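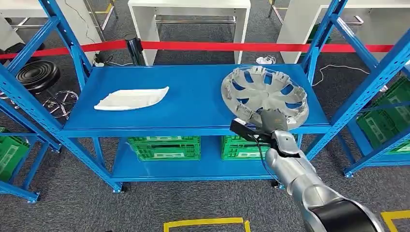
Frequently asked questions

Hello! I'm the person behind Cordeiro, which is a rather grand name for me, a rented unit and a lot of second-hand wheel trims. I get the same questions in my inbox most weeks, so I've put the answers in one place. Last updated 18 Jun 2024.

Do you sell single trims or only sets?

Both. Singles are what I started with, after I lost one on a speed bump and found that everybody wanted to sell me four. If you only need the one, just ask for the one.

How do I know what size I need?

Look at the side of your tyre. There'll be a string of numbers and letters, and the number straight after the R is your wheel size in inches. Please don't measure across the old trim with a tape, it nearly always comes out wrong (I've done it myself, twice, on my own car).

Will a trim off a different make fit?

Sometimes! If it's the right size and your wheels are plain steel ones, it'll often clip on. What can catch you out is the valve, which has to poke through in the right spot, and a few makes hold their trims on with the wheel bolts. Send me a photo of your bare wheel and I'll have a look.

Can I put them on alloys?

No, sorry. There's nothing for the clips to grab.

I can't see mine on the site. Have you got it?

Quite possibly. There are 289 listed at the moment and more waiting for a wash and a photo. Email me the make, model and year, plus any part number you can find on the back of one of your others.

What state are they in?

Used! Every one has been on a car. I grade them A, B or C. An A has light marks you'd have to go looking for, a B has some kerb rash, and a C is scruffy but sound and priced to match. I don't sell anything with cracks through it or with clips missing, unless the listing says it's for spares.

Do you repaint them?

I used to. I was never happy with the finish and it took up whole weekends, so now they go out as they are. If you fancy doing it yourself, wash them well, rub them down lightly, and use a primer meant for plastic. Several thin coats. Leave them longer than you think you need to before refitting.

How do I stop them falling off?

Check the wire ring on the back is sitting behind all the clips, line up the valve first, then push round the edge with the flat of your hand. Don't kick it on. I know everyone does. Lots of people add a couple of cable ties through the holes, and that's fine, only remember to carry something to cut them with in case you get a puncture.

How much is postage?

Singles are £4 and sets are £9, mainland UK only. I post 2 times a week, so there may be a short wait. Honach and Tarko are both too far for me to drop off by hand, though I do get asked.

Can I collect?

Yes please, it saves me a box. I'm at unit 19 on the Bikel estate, round the back past the tyre place. Message before you set off, as I'm not there all day. I'm shut for the first half of September.

What if it doesn't fit?

Send it back within a fortnight, unmarked, and I'll refund the trim. If I described it wrong I'll pay the return postage as well.

Do you buy trims?

I do, mostly full sets in decent shape. Email a picture of the fronts and the backs and say what you'd like for them.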